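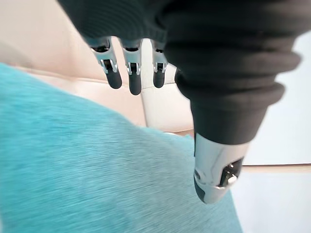
Home Helpers Wanted for a Robot Hand Safety Study

Have you ever folded a blanket, picked up after the kids and fluffed the couch cushions, all while thinking somebody else ought to be doing it? Then we would love to hear from you! Vetemetti is looking for people to join our tidying study this March, and you don't need to know the first thing about robots.

We'd like to be open about why we are asking. Last season one of our hands failed to let go. It had taken hold of a knitted throw, the release signal went out, and the thumb stayed shut for 79 seconds while the person holding the other end waited for our operator to cut the power. They were fine (and very gracious about it), but we stopped all shared work that same afternoon and have been going over the thumb joint ever since. 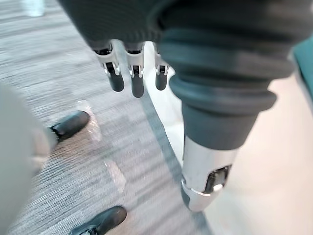
Nuvano Community Notices, page 60

What you would do

You would come to our rooms in the Ostrowski Building for 2 visits and tidy alongside the hand, passing it soft things and taking them back again. An operator stands close by the whole time with a stop switch, and you get one of your own to wear on a cord. Please press it whenever you like, even if you only feel a bit uneasy. A stop is every bit as useful to us as a smooth handover, and you will be paid the same either way. 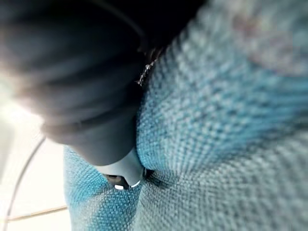
Fingertip against woven fabric, the kind of contact we are studying.

Loose knits and loopy weaves are what worry us most, so we do ask that you leave scarves, bracelets and long necklaces at home, and tie back long hair. Closed shoes, please. The new release routine has been through nearly 700 grips with no person in reach, and our safety reviewers at Altiren have agreed to the next stage, but we still want to go slowly.

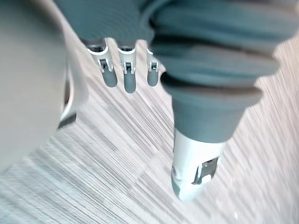 How to apply

Send us a short note by 1st December with your daytime hours and anything we should know about your hands, wrists or back. You must be 18 or over. Left-handed folks are especially welcome, as we had far too few last time.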